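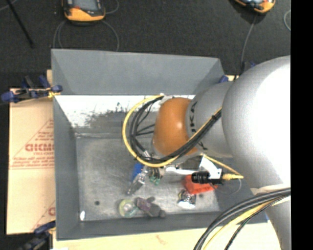 sexta-feira, 11 de janeiro de 2019
por Shiyu Lu

Oi, pessoal! Passei a semana inteira com o Stuvero 4 no bolso e preciso contar, porque a pergunta que apareceu ontem na lista é exatamente a que eu me fazia antes de comprar. Vim de um Ellari de quatro anos, com a tela já amarelada num canto, e a primeira coisa que me pegou foi a traseira. É um cinza fosco puxando para o azul, bem parecido com o daquela caixa grande de paredes inclinadas, e no sol fica mais claro do que nas fotos da loja. Se alguém estava em dúvida entre ele e o preto, vai no cinza!

Agora respondendo por partes:

> Alguém aqui já está usando o Stuvero 4 no dia a dia? Estou com
> um Randora que não chega mais ao fim da tarde e queria saber da
> bateria, se a câmera presta à noite e se o leitor de digital
> continua lento como no modelo anterior. O preço de 917 reais me
> parece bom demais. Tem pegadinha?
> Abraço, Fu

Fu, a bateria é o melhor do aparelho. Tiro da tomada às sete, uso mapa no ônibus, ouço podcast, respondo vocês todos, e chego em casa com mais de 40% (com o Ellari eu já estava caçando tomada na hora do almoço). O carregador que vem na caixa é meio devagar, mas deixo carregando à noite e nem sinto.

A câmera à noite é razoável. Dentro de casa, com lâmpada boa, sai foto bonita; na rua ela demora para disparar e qualquer coisa que se mexa vira borrão. De dia eu adorei, principalmente o verde das plantas, que no meu antigo saía quase fluorescente. Vídeo eu testei pouco, só um trechinho do cachorro correndo no quintal, e o foco acompanhou direitinho.

O leitor de digital melhorou MUITO. Encostou, abriu. Só falha quando estou com a mão molhada da pia, e aí coloco a senha e pronto.

Pegadinha, achei duas. A entrada de cartão de memória divide espaço com o segundo chip, então quem usa duas linhas fica só com a memória interna. E ele vem com uns aplicativos de fábrica que dá para desativar, mas não para remover - o de previsão do tempo insiste em mandar aviso de chuva às cinco da manhã. Vá em Configurações, Notificações, e desligue esse antes de dormir a primeira noite!

Comprei à vista e a entrega levou quatro dias. A capinha que eu tinha pedido junto ainda não chegou, então por enquanto ando com ele pelado e morrendo de medo. Se alguém souber de uma capa fina que não tampe o microfone de baixo, me fala, por favor.

Ainda quero testar o rádio FM sem fone, que o manual promete e eu não consegui fazer funcionar. Quem tiver conseguido, conta como foi!

Beijos,
Shiyu

Mensagens recentes da lista
- Randora desligando sozinho com 20% de carga
- Re: Capinha de silicone que amarela, tem jeito?
- Como passar os contatos do Ellari para outro aparelho
- Re: Re: Atualização de setembro e o Bluetooth do carro
- Vendo carregador veicular, pouco uso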